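Informe de marcha para Sanberg
Cocina compartida de Mok, enero de 2018

Hola otra vez a todo el equipo de Sanberg:

Os debía este informe desde antes de las fiestas y por fin me siento a escribirlo, con un café al lado y la libreta de compras abierta (la libreta tiene manchas de tomate, así que perdonad si algún apunte se me ha quedado pegado a otra página). Como en el informe de noviembre me pedisteis menos papeleo y más contar cómo va la cosa de verdad, os hago caso y os lo cuento tal como lo vivo yo.

Lo primero, lo que más ilusión me hace: la cocina funciona. Abrimos tres tardes por semana, la gente viene, se cocina, se come y se friega. Parece poca cosa, pero cuando os presenté la solicitud teníamos un local con dos fogones, un fregadero que goteaba y una colección de cacharros heredados en la que no había dos tapas que encajaran con su olla. De aquello a lo de ahora hay un buen trecho y se nota nada más entrar.

En qué se ha ido el dinero

De los 3.000 euros de la primera entrega, la mayor parte fue para el fregadero y la grifería, como estaba previsto. El fontanero tuvo que venir dos veces porque el desagüe salía por donde los planos decían que no salía, y ahí perdimos unos días que me pusieron bastante nerviosa. El fregadero nuevo tiene dos senos y un escurridor a la derecha, y ya no hay que secar los platos encima de las sillas (sí, eso hacíamos).

Luego vinieron las baldas. Las encargamos a Skoltumlow, que nos hizo precio y además nos dejó cambiar el fondo cuando me di cuenta de que las ollas grandes asomaban. Ese error de medida es mío, medí las ollas sin contar las asas. Lo apunto aquí porque prefiero que lo sepáis por mí. No hubo que pagar más, pero la entrega se retrasó y estuvimos abriendo con los cacharros en cajas apiladas junto a la puerta.

La tercera partida, el menaje, era de 300 euros y la he gastado entera. Al principio me parecía una cantidad generosa, y después de recorrer medio polígono buscando tablas de cortar que no se arqueen ya no me lo parece tanto. Compré tablas, cucharones, pinzas largas, dos ralladores, paños y lo que venía haciendo más falta que nada: algo decente para escurrir.

Porque, claro, en una cocina donde se hace pasta y legumbre para mucha gente, escurrir es el cuello de botella. Os lo digo después de un otoño entero viendo cola delante del fregadero con la olla humeando en las manos. Teníamos un colador de malla con el mango flojo y otro tan pequeño que había que echar los garbanzos en tandas. Una tarde se nos fue media olla de macarrones por el desagüe y ese mismo día escribí «ESCURRIDOR» en mayúsculas en la libreta, subrayado dos veces.
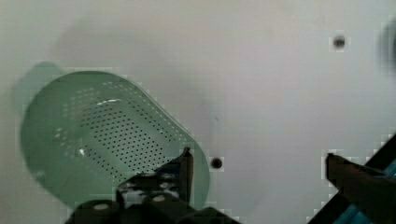

El escurridor verde, en dos momentos.

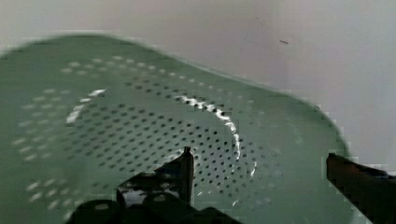 Escoger el escurridor me llevó más vueltas de las que me gustaría confesar en un informe. En Asar había varios modelos, y yo me empeñé en mirar los agujeros antes que el precio, que es justo lo contrario de lo que suelo hacer. Con los agujeros grandes se te escapa el arroz, y con las ranuras largas los fideos se cuelan de punta y luego no hay quien los saque. El verde clarito tiene agujeritos redondos y muy juntos, que en el fondo van formando anillos, y eso fue lo que me convenció. También me gustó el reborde del borde, que sale un poquito hacia fuera y da algo a lo que agarrarse con los guantes puestos. El color ya es cosa mía - reconozco que entre varios parecidos me fui directa al verde.

Lo he ido usando con casi todo: lentejas, judías verdes, macarrones, hojas de acelga, uvas para la merienda. Con la quinoa no lo intentéis, para eso seguimos tirando de la malla vieja, a la que le hemos apretado el mango con alambre. Lo que peor llevo es la limpieza. Si se queda almidón en los agujeros y se seca, luego hay que ir con el cepillo de uñas y mucha paciencia, así que he puesto un cartel encima del fregadero que dice «aclarar al momento». De momento el cartel se respeta a medias. Estoy pensando en ponerle un dibujo.

Dónde guardarlo también ha tenido su debate. Primero lo metimos dentro de la olla grande, que parecía lo lógico, pero entonces había que sacarlo cada vez que alguien quería la olla y acababa encima de cualquier sitio. Ahora vive en la balda de en medio, boca abajo, al lado de los boles, y el sitio está marcado con una etiqueta. Las etiquetas, por cierto, han sido el mejor gasto de todos en relación con lo que costaron. Desde que cada cosa tiene su nombre en la balda, recogemos mucho más rápido y ya casi no recibo mensajes preguntando dónde está el abrelatas.

Cómo van las tardes

El formato sigue siendo el que os conté. Se llega a las cinco, se reparte lo que hay que pelar y picar, se cocina un plato principal y algo para acompañar, y se cena en la mesa larga. Hay quien se queda a todo y quien viene solo a cenar, y hemos dejado de pelearnos con eso. En noviembre intentamos hacer turnos cerrados con inscripción y fue un pequeño desastre: la gente se apuntaba y no venía, y los que venían sin apuntarse se quedaban en la puerta con cara de pena. Volvimos a la puerta abierta y a calcular de más. Lo que sobra se reparte en fiambreras al final.

Entre noviembre y las fiestas servimos 60 raciones en la tarde más llena, la del potaje. Fue una locura muy bonita, pero no quiero que se convierta en lo normal, porque la mesa no da para tanto y hubo quien cenó de pie apoyado en la nevera. Si este año se repite tendremos que hacer dos pases, y eso significa fregar en medio, y eso significa más manos en el fregadero a la vez. Lo estoy dibujando en papel a ver si sale.

Los platos que mejor funcionan son los de toda la vida. El potaje, la pasta con verduras, el arroz caldoso, la ensalada de garbanzos. Intenté colar una noche de hamburguesas de remolacha y el recibimiento fue educado, digamos. Sobraron todas. En cambio la ensalada de pasta fría, que yo puse casi de relleno, nos la piden cada dos por tres, y ahí el escurridor nuevo se gana el sitio: se pasa la pasta por agua fría allí mismo, se sacude y al bol, sin tener que repartirla en dos coladores.

Lo que no ha salido bien

La campana extractora sigue sin instalarse. El presupuesto que teníamos caducó mientras esperábamos el permiso y el nuevo es más alto. He pedido otro y estoy esperando respuesta. Mientras tanto abrimos la ventana, que en enero tiene lo suyo, y hemos dejado de freír. Las croquetas tendrán que esperar (me lo recuerdan cada tarde, no creáis).

Tampoco he conseguido montar el armario de especias. Los botes los tenemos, las especias también, pero ahora mismo están en una caja de zapatos y hay que volcarla entera para encontrar el comino. Es una tontería de una mañana y la voy dejando. Me comprometo por escrito a tenerlo antes del próximo informe, a ver si así me obligo.

Y el recetario que os prometí va lento. Tengo recetas apuntadas en servilletas, en el móvil, en la famosa libreta y en el reverso de un recibo de la luz. Falta pasarlas a limpio con cantidades de verdad, porque «un puñado de esto» en una olla de ese tamaño no ayuda a nadie. He empezado por las legumbres, con los tiempos de remojo y de cocción tal como nos salen en nuestros fuegos, que calientan más por el lado izquierdo. Me gustaría que en cada receta apareciera también qué cacharros hacen falta, para que quien llega primero pueda ir sacándolos de la balda sin tener que preguntar.

Lo que viene ahora

Para los próximos meses tengo tres cosas en la cabeza. La campana va delante de todo, eso está claro. Después me gustaría comprar un segundo escurridor igual que el verde, porque en las tardes grandes coinciden la pasta y la verdura y volvemos a hacer cola. Con lo que quede de la segunda entrega cabe sin problema, pero como no estaba en la lista original os lo pregunto antes de comprarlo. Si os parece bien, basta con que me contestéis con un sí a este mismo correo y lo encargo en Asar.

La otra es la mesa. Quiero alargarla con un tablero abatible para las tardes de mucha gente y Skoltumlow me ha dicho que puede venir a medir (esta vez miden ellos, tranquilos). Todavía no tengo cifra y no quiero adelantar una a ojo. En cuanto la tenga os la paso.

Las facturas van aparte, ordenadas por partida. Falta la de los paños, que la perdí y he pedido duplicado. Si algún número no os cuadra, llamadme por las mañanas, que por las tardes suelo estar con las manos metidas en harina o en el fregadero y no oigo el teléfono.

Y venid a cenar un día, por favor, que desde la visita del fregadero viejo no habéis vuelto y esto ya es otra cosa! Avisad si podéis con un par de días y os guardo sitio en la mesa, en el lado que no cojea.

Un abrazo grande desde Mok,

La coordinadora de la cocina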